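양팔 로봇 도입 예산, 어디까지 잡아야 할까요?
자유토론 > 장비·구매

그리퍼덕후
드디어 저희 팀도 양팔 장비 예산이 나왔습니다! 식기 정리 작업용이고 총 752만 원이에요. 후보는 Trorbridge 중고 팔 한 쌍이랑 Wemik 신품 한 쌍입니다. Wemik은 그리퍼가 포함인데 납기가 4개월이라 고민되네요 ㅠㅠ 쓰시는 분들 의견 부탁드려요.

납땜하는곰
오 축하드려요!! 저라면 무조건 중고 갑니다. 4개월이면 데이터를 얼마나 모으는데요. 남는 돈으로 예비 그리퍼 손가락이랑 케이블부터 사두세요. 작업대는 평범한 흰 테이블에 식기 몇 개면 시작하기 충분해요.
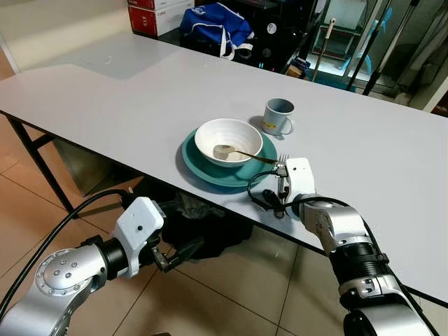 접시, 그릇, 머그, 포크 놓고 식기 작업 중. 포크는 오른쪽 그리퍼 바로 옆

회로한잔
중고는 반대요. 감속기 상태를 모르고 사면 수리비로 300만 원도 나갑니다. 저희가 딱 그랬어요. 7월에 주문 넣고 기다리는 동안 시뮬레이션부터 돌리는 게 속 편합니다.

납땜하는곰
그건 점검 없이 사셔서 그런 거 아닌가요? Billance에 점검 맡기면 40만 원이고 관절별 백래시까지 다 재줍니다. 그 성적서 보고 결정하면 되죠.

회로한잔
점검비까지는 인정. 그래도 보증 없는 건 여전히 찜찜해요. 그리고 포크처럼 얇은 거 집을 거면 팔보다 손가락 끝 모양에 돈 쓰세요. 접시 위 그릇이랑 포크는 잡는 방식이 완전 달라요.

Wróbel팬
저는 Wróbel 손가락 키트 추천이요! 끝만 갈아 끼우는 방식이라 실험하는 재미가 엄청납니다 ㅎㅎ 케이블 정리용품도 꼭 예산에 넣으세요. 팔 옆으로 늘어지는 선이 은근히 신경 쓰여요.

그리퍼덕후
와 다들 감사합니다! 일단 Billance 점검 견적부터 받고 손가락 키트도 같이 품의 올려볼게요. Wemik에는 납기 당길 수 있는지 다시 문의 넣었습니다. 답 오면 여기 남길게요.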